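Looking after the sandwich cell at Tekville

November 2019

Responsibility for the food assembly cell at Tekville passed to me at the start of the autumn, and I have been asked by several colleagues at the Yakubu site to set down how it is prepared for work. The following is a personal account and does not replace the Homton handbook, which remains the governing document for all electrical matters.

The cell consists of one arm, one gripper, a white table and a set of clear plastic rails which hold the ingredients in their places. The arm itself requires very little. It is greased every 265 hours and the bolts at the base are checked on the same occasion. The greater part of my time is given to the rails and the gripper.

The rails must be fitted before the arm is switched on. Each is wiped with warm soapy water and dried with a lint-free cloth. Solvent cleaners should not be used, as they turn the plastic cloudy and, after a few weeks, brittle. The red lines on the table are the reference for the cross strips, and the outer end of each strip should meet its line. Should a line begin to lift, it is to be replaced along its whole length. A patched line will mislead the next person.

Once the rails are in position, the tray is placed between them and the food is laid out. Tomato and buns are kept in the side compartments, against the rails. Cabbage and lettuce share the clear container at the far end of the tray. A container with a flared rim is preferred, as it can be lifted out and refilled while the rails stay fixed.
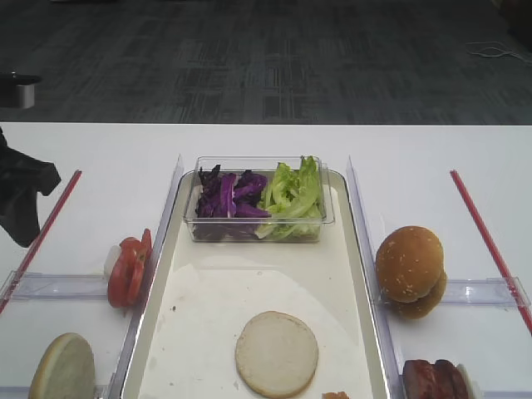

Hafiz Tambunan has written to say that he would check the gripper before the rails, as a finger that has worn by even a millimetre will make a well-placed rail look wrong, and he once spent a whole morning moving strips that had been correct from the beginning. I accept the point and have altered my own order of work accordingly.

The gripper check takes about 40 minutes. The fingers are closed on the steel gauge and the reading is entered in the log. They are then opened and closed 19 times at low speed, with a hand kept near the stop button, while one listens for any clicking at the joint. Clicking generally indicates a loose pin. The pin is tightened with the short key from the Flastness kit, never with the long one, which applies too much force.

Crumbs are the most common cause of trouble. They gather under the cross strips and raise them slightly, and a strip that has been raised will catch the finger on its way down. I brush the table at the end of each run and lift every strip at the end of the day.

The spare rails are kept in drawer 11, wrapped in paper. Two of the shorter ones are scratched and have been marked for return.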